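The Sofa Clause

2 min read

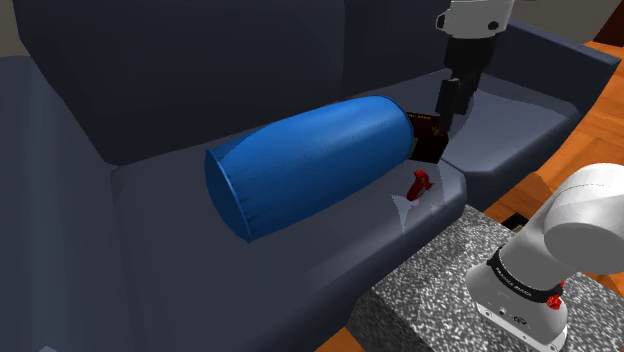

The house rules for simulated homes ran to 141 clauses when Trinh Hầu inherited them, and clause 9 was the one people fought over. It said that no arm shall begin a task until every item on the furniture has been given a name. Simple enough, until you got to the Stonness living room, where the dark blue sofa held a fat blue bolster, a nearly black box with gold lettering too small to read, and a glossy red thing. The bolster was a bolster. The box was a box. The red thing had been under review since February.

"It's decorative," said Kohei Nagano, who wanted to go home.

"Decorative is a category," said Trinh. "The clause wants a name."

The rules had been written by Sebastian Coman, back when Soteck had one virtual room and a great deal of confidence. He believed that an arm should treat a rendered couch with the same courtesy it would owe a real one. No dragging across the fabric. No dropping from above hand height. No parking the gripper over someone's belongings while you thought about what to do next. That last one was clause 31, and it was broken in every session by everyone, including Sebastian.

Lợi Lò had run the tidy-up task 205 times that week, and he had opinions. He read them aloud from his phone.

"One. The bolster is scored as fragile. It's a pillow. Two. If I move the bolster first, I get a penalty for disturbing the box. If I move the box first, I get a penalty for working near the bolster. I would like to know which penalty the company prefers."

"The smaller one," said Trinh.

"They're the same."

She wrote that down. Clause 142, draft: where two penalties are equal, the operator shall choose and shall not complain. She looked at it for a while and took out the second half, then put it back.

At four o'clock Thiện Lý called in from the Bilik office, where they used a different rulebook, called Thân, that fit on a single page. Trinh had read it once, standing up. It said to be slow near people, be gentle with things, stop when unsure, and write down why you stopped.

"How do you handle unnamed objects?" she asked him.

"We stop," he said. "We write down why."

"And then?"

"Then somebody gives it a name. It takes a minute. We had a vase called Gerald for most of a year."

There was a silence on the Stonness end. Kohei had already put his coat on.

"It has to be in the register," said Trinh. "The register has 2,000 entries and not one of them is Gerald."

"So you've got room for him," said Thiện.

She opened the register and scrolled to the bottom. The field for the red thing still said PENDING, with Sebastian's initials next to it. She typed Maureen. The form asked whether Maureen was fragile, and she ticked yes, to be on the safe side – then, thinking of Lợi, ticked no.

The light beside clause 9 went green. Clause 31 went on blinking, as it always did. Lợi pulled his chair in and asked if he could start.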